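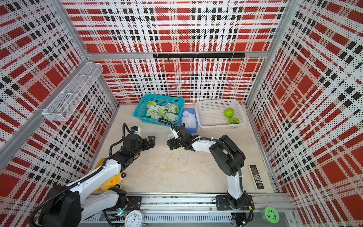

Textile Structures and Pattern, Unit 6: Checks, Plaids and Tartans
Module tutor: Bleddyn Foulkes
Handout issued Nov 21, 2022

6.1 Scope

This unit covers the construction and notation of checked patterns in plain and twill weave. Printed checks are dealt with briefly in 6.5. Dyeing is covered in Unit 8 and is assumed here only so far as yarns are taken to be a single solid colour.

6.2 Terms

Warp: the threads running the length of the cloth, held under tension on the loom.
Weft: the threads passed across the warp.
End: one warp thread.
Pick: one weft thread.
Sett: the order and number of coloured threads in one repeat. The word is also used for thread density (ends per centimetre). In this module it means the colour order only.
Pivot: the stripe about which a symmetrical sett reverses.
Plaid: used loosely in trade for any large check with crossing stripes. In older Scottish usage a plaid is a garment, and students should watch for this when reading sources from before the twentieth century.

6.3 How a check forms

Take a sett with two colours, A and B, used in the same order in warp and weft. Where A crosses A the cloth is solid A. Where B crosses B it is solid B. Where A crosses B both colours show, and at normal viewing distance the eye reads a blend. Two yarn colours therefore give three apparent colours.

For n yarn colours the number of mixed shades is n(n - 1)/2, and the total is n(n + 1)/2. Four colours give ten, six give twenty-one. The formula assumes that every colour crosses every other, as it will if warp and weft share one sett.

In a 2/2 twill each thread passes over two and under two, with the step moved by one thread at every pick. Blended areas then show fine diagonal lines. In plain weave the same areas appear speckled.

6.4 Writing a sett

Each stripe is written as a colour letter followed by a thread count. The pivots are marked with a slash:

R/40 K8 W4 K8 W/2

Read from the red pivot to the white pivot, then back again without repeating either pivot. The full repeat is

40 + 2(8 + 4 + 8) + 2 = 82 threads

Some sources give half counts at the pivots. Check which convention is in use before warping - the error is easy to miss on paper and expensive on the loom. The Lahtinen sample cards in the teaching store use full counts, the Vundov cards half counts.

An asymmetrical sett has no pivots. It is written with dots at each end and read in one direction only. 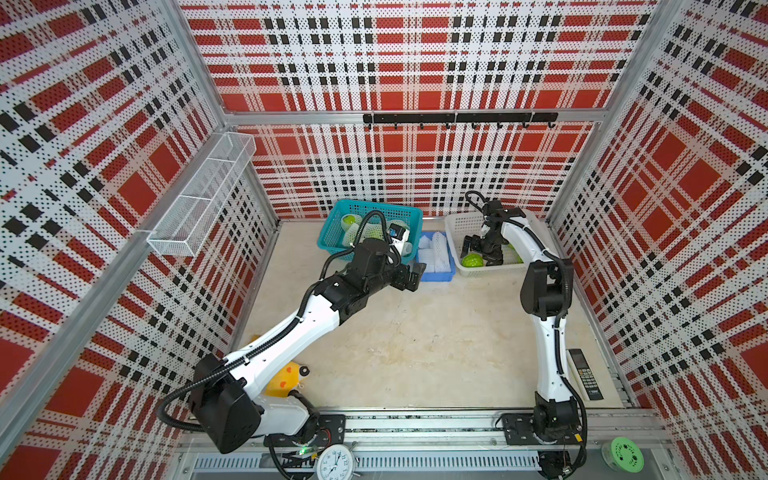 6.5 Printed checks

A printed check has no crossing threads, so any mixed shade must be supplied by the design. There are two usual methods: a separate flat colour for the blend, or small marks set against the ground. The first needs an extra screen. The second depends on mark size and spacing, and on how far away the viewer stands.

Registration matters more than in most prints, as straight bands make a small shift obvious.

6.6 Exercises

1. Write out the full repeat for B/12 G6 K4 G6 B/44 and give its thread total.
2. A warp of 2,300 ends is to carry the sett in 6.4. Find the number of complete repeats and the ends left over. Suggest how the remainder could be split between the two selvedges.
3. Draw the sett in 6.4 on squared paper at one square to two threads. Mark all blended areas.
4. Compare the Kerico and Lirnow swatches in folder C. State for each whether the sett is symmetrical, and give the pivots if so.

Bring written answers and the drawing for exercise 3 to the next loom session.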